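Media Release | Photography & Community Arts

26/01/2005

DRADMONT SHOREBIRD PHOTO EXHIBITION OPENS WITH 60 PRINTS FROM LOCAL BACKYARDS AND MUDFLATS

The Dradmont Camera Circle is thrilled to open its biggest bird photography exhibition yet, with 60 framed prints going up at the Kohlhase Gallery on the harbour foreshore. Members and first-timers sent in 300 entries after the call went out in November, and the standard was so high that the judges asked for an extra evening to get through them all!

"I've been looking at godwits through a viewfinder for years and I still saw things in these pictures I'd never noticed," said head judge Carola Kettler. "There's one of a red-necked stint having a bath in a wheel rut, and the colour in the water is just gorgeous. We kept going back to it."

That photograph, by Han-gyeol Joo, has taken out the Sunier Prize for best print. Han-gyeol shot it lying on a boogie board at low tide with a borrowed 300 mm lens (and went home with a very sore neck). Second place goes to Imke Baumgart for her series on a pair of pied oystercatchers nesting behind the surf club, and Mattes Lindemann picked up the black and white award for a pelican in fog.

The junior section has grown as well, and the Circle couldn't be happier about it. Five young photographers will have their work on the wall beside the adults', same size, same frames, and each of them will speak for a few minutes on opening night about how they got the shot.

Visitors can also join a beginners' walk at the Fledance hide, led by Circle president Honeylyn Macapagal. Any camera is welcome, film or digital. Bring a hat, water and shoes you don't mind getting muddy, and please leave the dog at home while the birds are feeding.

"People think you need a huge lens and you really don't," Honeylyn said. "Come down early, sit still and let the birds wander over to you. The light out there at seven in the morning is something special, and we'd love to share it."

Entry to the exhibition is free. Places on the walk are limited, so please ring ahead.

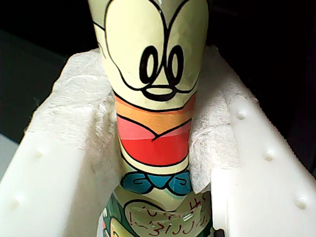 Prints are for sale unframed through the gallery desk, and part of each sale goes towards repairing the boardwalk at the hide.

Contact: Honeylyn Macapagal, Dradmont Camera Circle | © Dradmont Camera Circle | Back to top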